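Handout 13 — Clearing a mixed tabletop
Household Organization, Unit B. Instructor: Inese Ķēniņš. Room 908.

## 1. Scope

The unit covers a table used for drinks and small items at the same time. Cups, straws, party pieces and a small appliance share one surface, and each belongs to a different class for sorting. Reading for this unit: Grinetti, section 55.

## 2. Sorting classes

| Class | Typical items | Destination |
|---|---|---|
| A | Disposable cups, lids, drinking straws | Sink, then waste |
| B | Reusable cups | Sink, then shelf |
| C | Thin decorative items | Upright holder |
| D | Desk appliances | Stay in place, cord checked |
| E | Bottles, trays, boxed items | Side storage |

A cup lying on its side is handled first, whatever its class. Check the lid before lifting it.
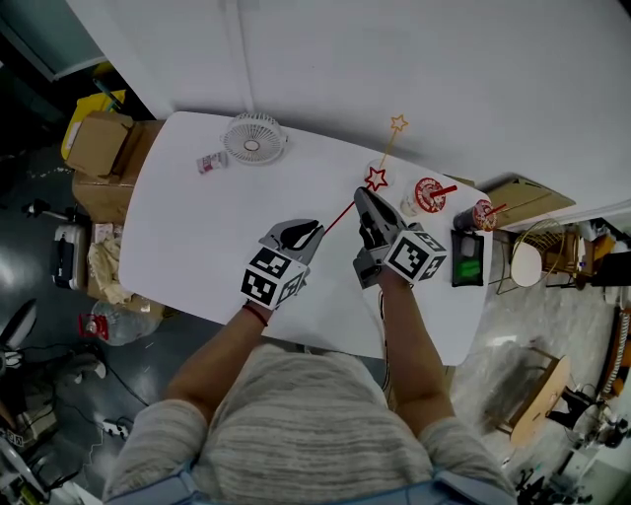 Class C causes the most errors in the exercise. A star wand is light at the base and wide at the top, and it tips when placed in a short cup. Grip the stick low, raise it straight up, and clear the rim before moving sideways. Where two sticks cross, take the upper one first.

## 3. Straws

Straws are not treated as one group. A wide straw in a sealed lid leaves with its cup. A decorated straw in an open glass is removed, washed separately and kept. Lu treats both as waste; this course does not.

Cups holding any remaining drink are carried level — one per hand — and emptied at the sink. Allow 200 mm between a cup and the nearest appliance when setting it down again.

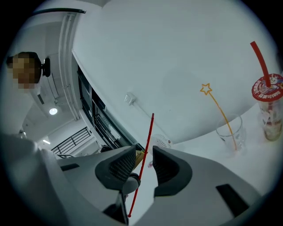
*Fig. 2. Star-topped straw in a clear glass cup; lidded bubble tea cup with a thick red straw; desk fan behind.*

## 4. Record sheet

Enter the class letter, the order of removal and the destination for each item. Corrections go in the right column, initialed. The Rolia form is accepted; the older Hemell form has no column for Class C. Sheets are due at the August review.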